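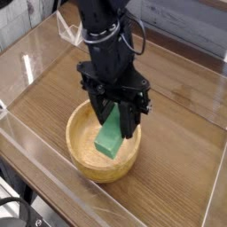

The green block and the light bowl, Strachan room

Ornness Workroom
Minutes of the January meeting

Held in the Strachan room, 4:00 p.m.
Chair: Nisha Maurya
Minutes: Mamta Sisodia
Apologies: several, most of them received after the meeting had started

1. Minutes of the last meeting

Accepted with one correction. Under "Shelving," the phrase "will be done by next week" should read "was discussed." The chair asked that future minutes keep to things people had agreed to do. The minute-taker said that would make them a good deal shorter.

2. Bowls

The plain wooden bowl with the thick rim is staying. There was a proposal to replace it with something deeper, on the grounds that low walls let small items roll out. Nisha pointed out that the items we put in it are mostly blocks, and that blocks have never been great rollers. The proposal was withdrawn with dignity.

Cusik has quoted for more bowls in the same light wood. Their minimum order is 50. We need 2. Mamta to write back and ask whether they would consider selling us 2, and to use a warmer tone than she did over the trays.

It was noted that bowls are for parts and blocks. The matter of the clementine peel was raised, looked at sternly, and dropped.

3. The green block

This took up most of the meeting.

Last month's stock sheet lists the block as "brick, green." The sheet before that has it as "soap (?)". It has the size of a small bar of soap and the shape of a brick, so both authors had a case, but it can't be filed under both. Someone in the kitchen had clearly been working from the older sheet, and the block spent part of December beside the sink.

Discussion of the color followed. Mint was suggested. Jade was suggested. Nisha asked if we could possibly just write "green" and the room agreed, apart from one person who wishes it recorded that it is mint.

Agreed: the entry will read "Block, green, 1." Where it lives when it isn't in use is now the tray shelf, left side, and the label will say so in large letters.

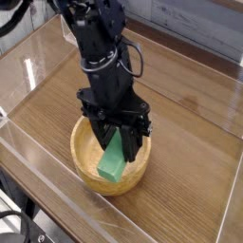 There was a further question of whether the block counts as being put away if it is in the bowl but leaning. Under the tidying rules as written, an item is away when it is "in its container." The rules say nothing about lying flat. Mamta felt that a block with one end on the bottom of the bowl and the other end up in the air was in the container in the legal sense only. Nisha ruled that for end-of-day purposes it must be all the way in and let go of. Rule 6 to be amended.

4. Tabletop and clear walls

The brown wood-grain surface gets wiped at the end of each session with the soft cloth. Please use the soft cloth. The other cloth is for the floor, and anybody who can't tell them apart should smell them.

The clear acrylic walls pick up every light in the room, and also fingerprints, chiefly along the top edge where people lean while giving advice. Spray goes on the cloth and stays off the wall itself. Leaning to stop. Advice may continue from one step back.

5. Storage and labels

Okgate has offered to fit new shelving along the back wall for $3,000. We have $2,000. Nisha to ask what shelving looks like for $2,000, and whether any of it would be attached to the wall.

Labels: the last batch curled up within a month and are now mostly found on people's sleeves. Mamta has a better roll on order. Until then, masking tape and a pen, and please write the name of the thing. "Misc" has been banned since the summer and there are still three boxes of it.

6. Any other business

The clock in the Strachan room is fast. A motion to leave it that way, as it gets people out on time, was carried easily.

Actions
Mamta: write to Cusik about the bowls; correct the stock sheet; label for the block
Nisha: Okgate shelving; new wording for Rule 6
Everyone: the soft cloth

Meeting closed at 5:10 p.m., or 5:20 by the clock. Next meeting in February, same room.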